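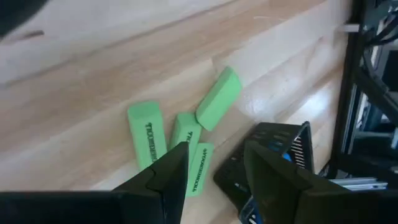
Write the rule before you touch the table

by Berkay Değirmenci

Four green erasers on a wooden table and a black basket next to them. A child of three years understands what should happen. This is exactly why I chose this kind of task to speak about rules, because when the task looks easy, people stop writing the rules down.

I work with robot arms for nine years now, first in Skornow and later in Dornstead, and most of this time I was the person who must say if a trial is good or bad. In this job I became unpopular in two cities. My opinion, which I want to defend in this essay, is simple: a group that wants to test or teach a robot arm should have a written rule sheet before the first trial, it should be one page, and it should be boring. I will explain what I think belongs on the page and what does not.

The start is a part of the task

Look at how the erasers lie. One stands apart from the others. Another one lies against the side of its neighbor. For the hand these are two different jobs. The free one can be taken from both sides. With the other, one finger must find a place where there is nearly no place, or the hand must push first and grasp after.

If the rule sheet says "erasers on table", then both starts are allowed, and this would be fine if both happened equally often. They do not. A person who resets the table forty times becomes tired and also becomes kind. The hand begins to place things where the robot likes them. I have done this myself. In Dornstead we had a score which climbed from 61 percent to 90 percent in one afternoon, with no change in the software, and we were very happy until Osvaldo Lacerda asked who was doing the resets. It was me in the morning and a student after lunch. The student was careful and liked order, and he left a nice gap between all the objects.

So the first line on my page is about the start. I do not ask for a grid with coordinates, I have seen those and people cheat them too. I ask for one sentence that says if objects may touch, one sentence that says if they may lie on top of each other, and one sentence about how they come to the table. My preference is that they are dropped from a cup, from the height of a hand, and that they stay as they fall. If one falls on the floor, the cup is filled again and everything is dropped again. It takes longer. I accept this.

What is "in the basket"

The second line is about the end. You would think that "in the basket" needs no definition. Here are cases I had to decide, all in one month of November: an eraser which was lying across the rim, half in and half out; an eraser that fell in, jumped out, and was put in again; an eraser that was in the basket while the basket itself had moved a hand's width and was now hanging over the edge of the table; an eraser that was dropped correctly but the finger took another one out with it on the way up.

For every one of these there was somebody in the room who said "of course this counts" and somebody who said "of course it does not". Both were honest people. The problem is that we had this discussion after the trial, when each of us already knew which answer he would like. A rule decided after the trial is an opinion with a date on it.

My own rules for the end are strict and maybe you will find them too strict. The object must be below the rim. It must stay there until the arm is back at its rest position. The basket must still stand with its whole bottom on the table. What happened in between is not important, so the eraser that jumped out and was put in again is a good trial. I lost a long argument with Osvaldo on this last point and then won it again half a year later. He says that a drop is a drop. I say that if we wish to count drops, we should count them in a separate column.

The hand of the human

The third line is the one that makes people angry. It says when a person may put a hand in, and what it costs.

In many labs the answer is "when needed". This is not a rule. I visited a team in Marras where the operator gave the basket a small push with one finger whenever the arm came too far to the left. He did it so smoothly that I believe he did not know it anymore. It was like holding a door for someone. The team reported 20 trials without help, and they believed this report.

On my page it is written that any touch after the start signal ends the trial, and the trial is counted as failed. No exceptions for small touches, because we will never agree on what small is. For safety the operator can of course stop the arm any time, and I add a sentence to protect him: a stop for safety is never discussed. It is noted as a stop, and the operator is not asked to explain it in front of the others. If you let people feel that stopping costs them something, they will wait one second too long. I put this sentence above all the others, in fact, and I recommend that you do the same.

The room also has a vote

For a long time I wrote only about the objects and the arm, and nothing about the rest. I was wrong there. A shiny table gives back the light, and the light is not the same at eight in the morning as it is at four. A cable which hangs a bit lower than yesterday will pull a bit differently. Another container that somebody put down on the table to have it out of the way is, for the camera, a thing that belongs to the work.

Some colleagues answer to this with a very clean cell: black curtains, nothing on the table, one lamp. I understand the wish, but I do not share it. A robot that works only behind a curtain has learned the curtain. I would like the room to be as rooms are, with its bins and its second basket and its ceiling lights, and that the page says which of these things are permitted to change. On ours it says that anything on the table stays where it is for one block of 30 trials, and between the blocks anything can move. Lamps stay as they are. The cables are looked at before each block, by the person who will hold the stop button, and not by the one who wants the high score.

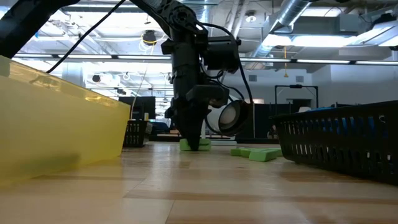
Against the long document

Now I must argue with people who agree with me too much.

When the fingertip is down at the table in front of a green block and more green blocks are lying close by, the operator has very little time. He can not search in section 7.4. In the Romov project we had a rule document of 61 pages, with a table of terms, and a flow chart for deciding if a contact was intended. I know three people who read it. I was one and the other two wrote it. The operators had made their own version on a piece of cardboard, with a thick pen, and taped it to the side of the cabinet. It had five lines. Two of them were against the official document, and both of these were better.

From this I took a lesson about length. If a rule does not fit on the page, then either another rule must leave or this one is not a rule but advice. Advice is useful and should be given over coffee. I also took the habit of letting the operators write the first version. They know that two green blocks side by side can look like one long block. They know which corner of the basket catches the finger. A manager learns this only from complaints.

There is an objection to all this which I respect. It says that young teams need to play, and that if you give them a page on the first day you will get obedient people and dull robots. I have some sympathy for it. My best ideas came on evenings when we threw everything on the table and watched. But play and measurement should not be mixed in the same folder. On play days we write PLAY on the whiteboard, in capital letters, and no number from this day goes in a report. It is a cheap method. It works in Dornstead with people who like each other and it also worked in Skornow, where this was not always so.

Changing the page

The last line on the page tells how the page is changed, because it will be wrong, mine was wrong each time. With us, a change can be proposed by anyone, but it is valid only from the next block on, and the old trials are never judged again by the new rule. The old version stays in the folder with its trials. If this makes the old results ugly next to the new ones, they will have to be ugly.

Osvaldo would like that a change needs two signatures. I think one is enough if the name can be read. We have not settled this, and at the moment the line on our page has a question mark behind it, written in his hand.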